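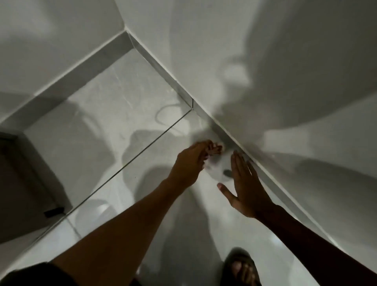

Shower room checklist, Pedberg guest flat, August
Checked by: Yutong Ding
Job ref: 2091

1. Drain cover seated and secure
Pass. White round cover, close to the wall. Lift it at the rim, clear any hair, refit and press down.

2. Water runs away freely
Pass. Ran the shower for 50 seconds, no pooling.

3. Floor tiles – cracks, chips, loose edges
Pass with comment. Nothing cracked. Scuff marks on the pale tiles, which should come off with ordinary cleaner. The surface is very shiny, so see item 6.

4. Joint between floor and wall
Comment. Wipe right into the corner with a cloth and look for gaps once it has dried. A mop does not reach.

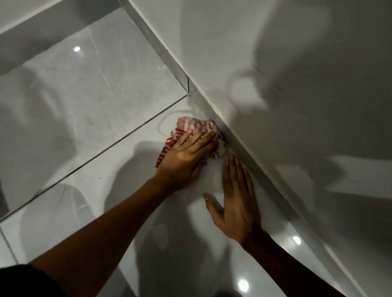
Item 4: wiping the joint at the foot of the wall, striped cloth.

5. Raised ledge
Pass. Firm underfoot. Arvo Peltonen asked for a contrast strip on the top at the last check – still not fitted.

6. Slip risk
Action needed. No mat supplied. Kaiwen Feng to order one with suction feet, and the cleaner must not use polish on this floor.

7. Hot water temperature
Not checked, thermometer left at Cendbridge. Ese Okafor to do it before the next guests arrive.

8. Extractor fan
Pass. Noisy on start-up, settles after a minute or so. Grille dusted.

9. Light and pull cord
Pass. Cord end replaced.

Result: usable once item 7 is done. Item 6 stays open until the mat is in place. Copy to the Vilholm office.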